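Brikon laptop will not see second SSD after July firmware update

Posted by kestrel_bay, Mon 9 August

I have a Brikon laptop with 2 M.2 slots. Slot one holds the original Buva drive, 480 GB. Slot two holds a Phelan drive that worked until I installed the July firmware. Now the Phelan drive is missing from both the setup screen and Disk Management. Reseated twice, no change. It is detected normally in a USB enclosure. Is the slot dead or is this a setting?

dmurk_static

Probably a setting. The firmware update resets the storage page to defaults, and on my unit the default for slot two was "SATA only." If the Phelan is an NVMe drive it will not be listed in that mode.

1. Shut down, unplug the charger, hold the power button for 30 seconds.
2. Start up, press F2, open Advanced, then Storage.

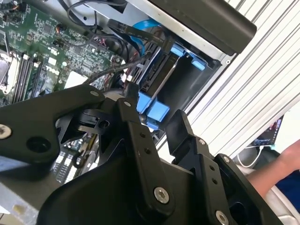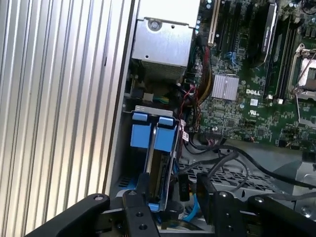
3. Change the slot two mode from SATA to Auto.
4. Save, exit, and go back into setup once to confirm the drive is listed.

If it shows in setup but not in Windows, rescan disks before you initialize anything. Initializing will cost you the partition table.

padfoot77

mine did this too, bought a Kunen instead. no problems so far

oldbus_rev3

The steps above are correct for the 15-inch model. The 14-inch has no mode option and slot two is wired for SATA only, but you say the drive worked before, so that does not apply to you. If Auto makes no difference, swap the two drives. If the Phelan is detected in slot one and the Buva is missing from slot two, suspect the slot or the firmware. Back up the Buva before you swap.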